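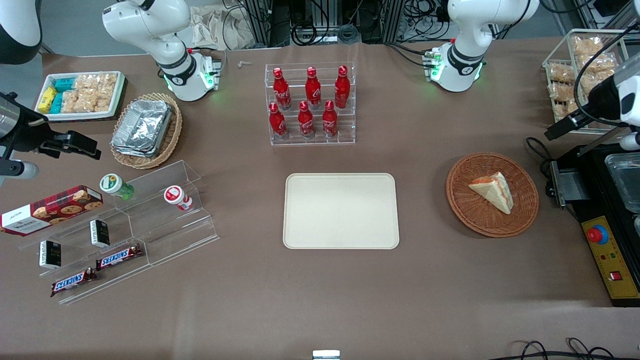

Au Skistomon on m'a répondu que deux bras, pour garnir un plateau de snack, c'était un de trop, et qu'avec un seul bien calé on s'évitait la moitié des soucis de câbles. Possible. On est resté à deux, alors voilà les astuces en vrac, notées vite fait entre deux séances à l'atelier partagé. Mis à jour le 24 avril.

La table d'abord

Recouvrir avec une feuille mate, unie. Le brun marche bien chez nous. Le brillant renvoie les plafonniers et la détection part en vrille. Tendre la feuille, scotcher par dessous, jamais sur le dessus : un coin de scotch qui rebique et la pince l'attrape.

Le plateau à garnir au milieu, vide au départ. Couleur claire, bord bas. Si le bord est haut, la pince tape dedans à la dépose, ou alors il faut remonter le point de passage et le sandwich tombe de trop haut.

Tracer les emplacements au crayon gras sous les paniers. Pas au feutre, ça reste.

Présentoirs et contenants

L'acrylique transparent : joli, pratique, pénible. On voit les produits de partout mais la caméra de profondeur ne voit pas le présentoir. Solution Closley (l'autre atelier, ils font pareil) : ne pas chercher à le détecter, le fixer à la table et entrer ses cotes à la main. Pâte adhésive aux quatre coins, à refaire quand ça jaunit.

Bouteilles sur deux niveaux : toujours prendre le rang de devant en premier. Évident, oui. On a quand même programmé l'inverse en décembre et ramassé tout le rang.

Étagère à gradins posée en diagonale plutôt que parallèle au bord. Le poignet a plus de place. Noter l'angle quelque part, sinon on recommence tout après le ménage.

Petites boîtes et barres chocolatées sur les gradins du bas, flacons en haut. Les barres glissent : une bande d'antidérapant pour tiroir, découpée aux ciseaux, ça suffit.

Corbeilles en osier : lester. Un galet au fond, dans un torchon. Un brin d'osier se coince très bien entre les doigts de la pince, passer la main dessus avant et couper ce qui dépasse. Panier en fil métalique : mieux pour les sachets de pain, mais ébarber les soudures, sinon sachet percé.

Barquettes alu : empilées elles se collent. Les décaler un peu en les rangeant, la pince ne prendra qu'une barquette. Enfin presque toujours.

La pince

Vitesse à 18 % pour les premiers essais avec de vrais produits. Pas plus. Tout le monde monte trop vite (moi compris).

Serrage : le sandwich triangle, c'est le juge de paix. Si la garniture sort, baisser. Attraper par la croûte, pas par la coupe. Les sachets gonflés, par la soudure du haut, jamais au milieu.

Embouts : de la gaine thermo sur les doigts, deux couches, changer dès que ça lustre. Nettoyer à l'alcool ménager avant chaque séance, le gras de chips est partout. Gants pour la personne qui remplit les bacs, et on ne mange pas ce qui a servi aux réglages, ça traîne depuis trop longtemps.

Retirer la main AVANT de relancer le cycle. Écrit en gros chez nous au dessus du clavier.

Câbles et arrêt d'urgence

Les câbles à l'arrière, en hauteur, attachés sur la structure avec des scratchs. Pas de colliers plastique, on démonte trop souvent. Laisser une boucle à chaque articulation et faire toute la course à la main, hors tension, pour vérifier que rien ne tire.

L'arrêt d'urgence à portée sans se pencher au dessus de la table. Le tester au début de chaque séance, pas seulement le premier jour. Bouton qui s'enfonce mais qui ne coupe rien : ça nous est arrivé, une cosse débranchée. Rien ne doit être posé devant, ni sac, ni café.

Les deux bras : une zone chacun, et le plateau central à tour de rôle. Au début un simple verrou dans le programme, un bras attend que l'autre soit rentré. C'est lent mais ça ne cogne pas.

Ce que ça coûte en bricoles

Hors bras, on est à 200 euros de présentoirs, paniers, feuille, visserie. Prévoir jusqu'à 700 si rien n'est récupéré. Le script Grarkano pour caler les positions est gratuit, la doc est mauvaise, lire les commentaires dans le code.

Le test Bhutto (on l'appelle comme ça, vieille histoire) : 100 cycles de suite sans toucher à rien. Si ça s'arrête, on corrige et on repart de zéro. Faire ça le matin, l'après midi le soleil tape sur l'acrylique et c'est foutu.

Reste à trouver un truc propre pour les sachets transparents. Pour l'instant une gomette mate sur chaque, c'est moche mais la caméra les trouve. Si quelqu'un a mieux, je prends.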